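The Trial Month

The shop in Melitz took the service for one month, February, because the first month was free. After that it would cost 400 a month, and Ferenc Somogyi had already decided that he would say no.

He was the night manager. He had worked at the shop for 17 years, and he had seen many things on trial. There was the floor washer that was afraid of shadows. There was the telephone program that ordered 968 lemons. Now there was Vornura, a service from a firm in Ernwood, which promised in its brochure to teach the shelves to fill themselves.

This was not exactly true. The shelves did nothing. A person worked with a camera at the head, and the service learned from this how a shelf is put in order. Later, said the brochure, a machine would do the same work with its own hands. Until then the customer received each morning a report with pictures, and a list of what was missing.

Mahmoud did the evening hours for the trial. He was young and quick, and he didn't speak much while he worked. Ferenc gave him the sweets aisle, where the pouches were always a problem. They were soft and they leaned on each other like tired passengers.

At 5 in the morning the first report came. Ferenc printed it, although it was made for a telephone, and he put on his glasses. Grape, full. Peach, full. Third shelf, refill. He turned the page. 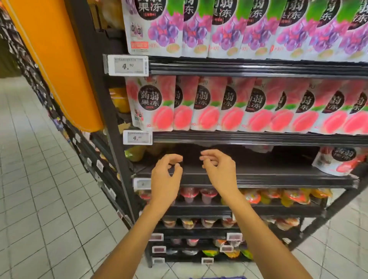

So it needs a whole night to find out that we are out of jelly, Zsuzsa remarked over his shoulder, and for 400 a month she could tell him this herself, with her eyes closed. And who would teach it what to do when the delivery was late? Would it stand there and wait?

Ferenc said that this was a fair question. He wrote it in the margin.

But he did not throw the report away. He read it a second time with his coffee. For 17 years he had walked along that aisle every night, and he had never seen it from the height of another person's eyes. The last strawberry-red pouch was leaning at the right end of its shelf. He knew this kind of leaning very well. He would have put it straight without a thought, and after this he would not have remembered that he did it.

In the evening he asked Mahmoud how he decided what to take first.

"I don't decide," Mahmoud said. "I look where it is dark. If I see the back of the shelf, I go there."

"Did you tell this to Vornura?"

"They didn't ask."

Ferenc wrote this also in the margin. By the end of the month the margins were full, and he had to continue on the backs of the pages. He wrote that cups with lids may be pushed but pouches must be lifted. He wrote that the price label must be read before the shelf is filled — many people do it after, and then they do it twice.

When the woman from Ernwood telephoned to ask for his decision, he had the whole pile in front of him.

"It is too expensive," he said.

She was silent for a moment. Then she asked if there was something the service could do better.

"Yes," said Ferenc, and he looked for the first page. "Do you have a pen?"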